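Stutlow Student Team Completes Two-Arm Tool Sorting Cell for Baneven Challenge

Second-year automation students at Stutlow Technical College have brought their bimanual workcell to competition standard and will enter it in the Baneven Challenge in May.

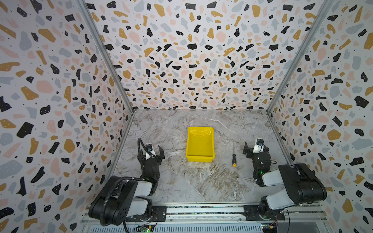 Task and layout

The Baneven tool handling class requires two arms to place hand tools in a shallow bin without operator input. The Stutlow cell uses a three-walled enclosure with a patterned wall covering and a marble-patterned floor. The team chose busy surfaces on purpose, so that the vision model would be trained against clutter from the start. Both arms are bolted to one aluminum base rail, one on each side, and carry parallel grippers. The yellow tray and the screwdriver are part of the practice set used for the single-tool exercise.

In that exercise one arm steadies the tray and the other picks up the tool, turns it and sets it down inside. Start positions are changed between runs.

Training data and results

The students recorded 413 demonstrations by hand guidance over one semester. Of these, 56 were discarded for dropped tools or timing faults between the two arms. The current control policy was then tested in 156 unassisted runs, with a time limit of 50 seconds per run. Full scoring sheets will be submitted with the team's entry.

"Most of our early failures came from the handoff between the arms – one would start moving before the other had settled," said Rónán Hanrahan, team lead for controls. "We rewrote the timing layer twice. The second version is the one we are taking to Baneven."

Theophilus Arthur, who teaches the automation course, said the project counts toward the students' lab grade. "They wrote the calibration procedure themselves, and next year's class will work from it," he said.

Support

Machining of the mounting plates was provided by Bodnár. Dirar supplied workshop time and a replacement power supply.

Availability

The calibration procedure and parts list will be released after the competition. Requests for lab visits should be sent to the college's automation department.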